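Looking after the hand-held gripper pair - pads, pins, cables

Second version of this page, the August one had the pin steps in the wrong order. Thanks to Cormac Lenihan for spotting it. 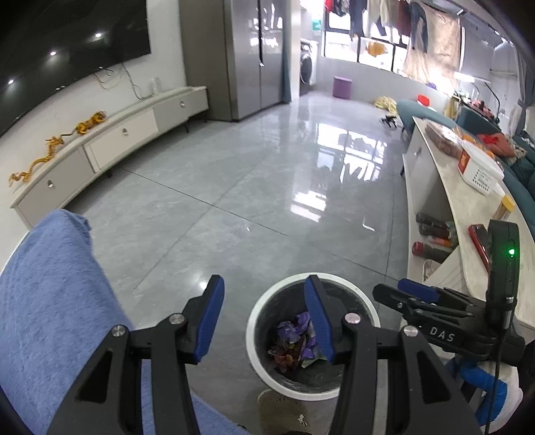 Do the whole thing Monday morning before anyone takes a pair out. Takes around 20 minutes once you've done it a few times. Longer the first time, don't rush it. If you're at Fumville the spares are in the grey drawers, if you're at Patville ask Lindsay Hapeta for the key.

What you need

Soft brush, old toothbrush is fine
Lint free cloth
Isopropyl, small bottle
Small hex key set
Dry lube, the Stubbs one in the pen. NOT the spray
Spare pads, one bag per pair
Masking tape and a marker

Before you start

Power off at the module. Wait for the light to go out, then unplug the cable. Don't pull on the cable itself, hold the plug. Tape a label on each gripper, left and right, and keep them that way round. Calibration is saved per side and if you swap them you'll be doing it all again.

Pads

The blue ribbed ones. Open the jaws all the way and look at both faces under a decent light. You want the ribs standing up clean with no shiny patches. Brush out the grooves first, dry. Then a bit of isopropyl on the cloth, not poured on, and wipe along the ribs. Let it dry with the jaws open.

Change the pad if:

a rib is torn or folded over
the edge lifts when you push it with a fingernail
it still feels slick after cleaning

Always change both pads on that gripper, even if only one looks bad. A new pad facing an old one closes a bit crooked and light stuff like wrappers and plastic film will slide out the side. Peel from the back end toward the tip. Get all the old glue off or the new one sits proud. Press the new pad down for a slow count of 20 and leave it alone over lunch if you can.

Pivot pins

The round silver ones on the joints. Put a fingertip on each and work the jaws slowly open and shut. Should be smooth the whole way. If it's gritty, brush around the pin head, work it again, brush again. Then one touch of the dry lube at the edge of the pin. One. Wipe off whatever you can see.

Side to side wobble in the jaw means a loose pin. Nip it up a tiny bit with the hex key, check the movement, nip it up again if you have to. If the jaw stops falling open freely you've gone to far, back it off. I've seen two sets of linkages cracked by people leaning on the key so please dont.

Linkages

Look through the open triangle parts as well as along the outside. Hair and fluff gets in there, especially after work in people's homes - carpet and fleece blankets are the worst. Tweezers. Don't blow it out with the compressor, it drives grit into the joints.

Any white line in the black plastic near a corner is a crack starting. Tag it, put it in the Cuvedier box, grab another one.

Cable and module

Run the cable through your fingers end to end. Feeling for flat spots and kinks. Check where it goes into the module, thats where they fail. Wiggle the module gently, it should not move on the body. If it does, tighten the two screws at the base and have another look at the cable after.

Wipe the module with a dry cloth only. No isopropyl near the light.

Putting it back together

1. Plug the cable in, push till it clicks.
2. Power on. Ours show steady green when they're happy. Flashing means it hasn't found the other side, give it a minute.
3. Jaws fully open, hold still, zero it.
4. Jaws fully closed on nothing, check the pads meet flat with no daylight between them.
5. Repeat for the other gripper.

Quick test

Pick up a lolly wrapper off a hard floor, carry it a couple of metres, drop it in a bin. Ten goes with each hand. Wear the gloves you'd wear on the job, the grip feels different without them. If you drop more than 2, clean the pads again before you go changing anything else.

Then check the width reading on screen. Closed should say zero or close to it. Jumping around with the jaws still = cable, nearly every time.

Storage

Jaws slightly open so the pads don't stick to each other. Cable in a loose loop, not wound round the body. Out of the sun, the pads go hard on a window sill. Write the date and your initials on the sheet in the lid, and what you changed.

Spare pads are running low at Patville, part no. 1220 on the order form. Tell Lindsay if you open the last bag.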